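Workshop notes: the gripper at Dridwood
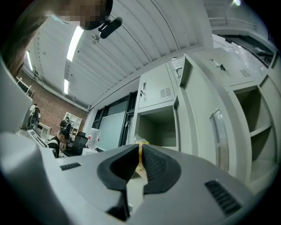

Black pads, grey body, lockers behind. Dridwood workshop, Sunday.

Regular readers will remember that the gripper project began in February as a way of picking up dropped screws without bending down. It has since cost more than any screw we own, and Amr Ezzat would like it known that he is still enjoying himself.

The current version is the one with the V-notch pads. The first pair were smooth and let go of everything, including a mug from Titham that several of you were fond of. The new rubber ones have fine ribs on the inner faces, which was Dexter Thibodeaux's suggestion, and he has mentioned this at every session. They hold narrow things upright in the middle of the notch very nicely. Wide things are still a matter of opinion.

Amr's next job is the endurance run: 1000 open-and-close cycles, with a note of any slip and a look at the pads afterwards. He got to 85 last time before a grub screw worked loose and went under the lockers. Yes, a screw. Yes, on the floor. It was fetched by hand.

Other bits and pieces:

The vents on the housing are staying as they are. There was a proposal to cover them with mesh to keep the swarf out, and then the motor got warm enough that we stopped proposing it.

Dexter is rewriting the controller code so that "close" means close until something pushes back, and not close until Amr shouts. He has 2 versions on the go and prefers whichever one you haven't just tried. The wiring diagram is on the shared drive under Rondonuwu, a name that made sense at the time.

If you can get hold of offcuts of soft rubber sheet, 3 mm thick, we would be glad of them. The last lot came from Brumanstead and there isn't much left – Amr cuts the way other people carve a Sunday joint.

We also need the good hex keys back. Whoever borrowed them knows who they are, and can leave them on Amr's bench with no questions asked, or at least not many.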